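Zelham, ground floor — walk-through checklist, July
Filled in by Randi Lie. Marks are OK, Fix, or Doubtful. Last round had 14 OKs and nothing else, and I don't believe it.

1. Exits and walkways
OK. Both doors open fully. The sign says the floor area is 1,760 square feet, and I have no way of checking that with the tape I was given.

2. Floor tape
Doubtful. Yellow tape is down on the carpet behind the table. The plan shows no taped area at all, so either the plan is old or the tape is extra. Edges need pressing down wherever they lift.

3. Power and network gear
Fix. The router with the two antennas sits below the black power adapter on the left. "Temporary" was the word used last year too. Cable wants a clip, and the adapter wants a label.
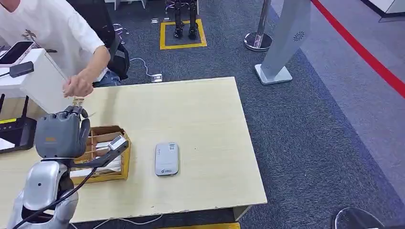 Carys Owen replied on the shared copy that the adapter had a label in the spring and lost it when the surfaces were wiped down, and could we please stop marking the same thing every round. I'd be glad to stop once it has a label again.

4. Chairs
OK. Office chair should be pushed in when not in use. The 5 casters need a look at the next round; I didn't get under it.

5. Loose packaging
Fix. Clear plastic near the carpet is a slip risk, whatever the old form says about "minor items." Bag it or tape it back. 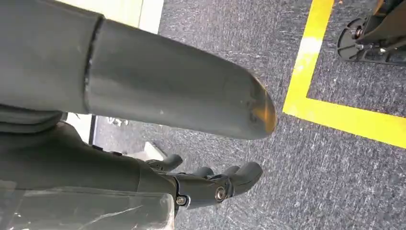
Item 5: creased clear plastic, gray carpet below.

6. Table
OK, with a grumble. Small scuffs on the top, no splinters that I could feel. I'm told it was replaced recently. I'd like to see the receipt.

7. Small goods on the table
Doubtful. Packets are in an open cardboard tray with dividers, mostly white ones in there. Open trays tip. Ieuan Lloyd says this one is too heavy to tip — he hasn't tried it with an elbow. Keep it back from the edge, and the flat gray device too.
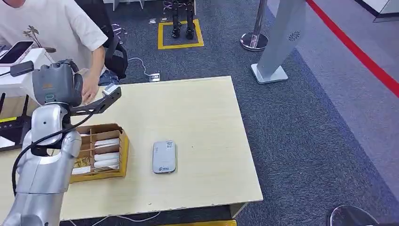 Items 6 and 7: divided tray and flat device on the table.

8. Cash handling
Fix. The procedure says paper money is handled away from the door and goes straight back in the lockbox. The sheet has 2,100 at opening and 1,981 at close, with no initials next to either. Maybe the difference was spent properly. The sheet doesn't say so.

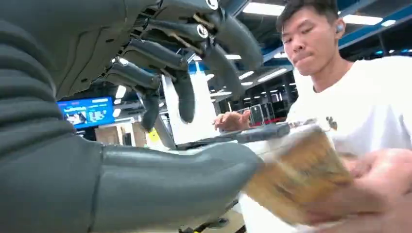 GRIDUS / Site Safety Team / Zelham

9. Sign-off
Held until items 3, 5 and 8 are cleared. Barış Kozan to recheck at 4 p.m. and write down what he finds, including if it's nothing. A tick with no comment will come back.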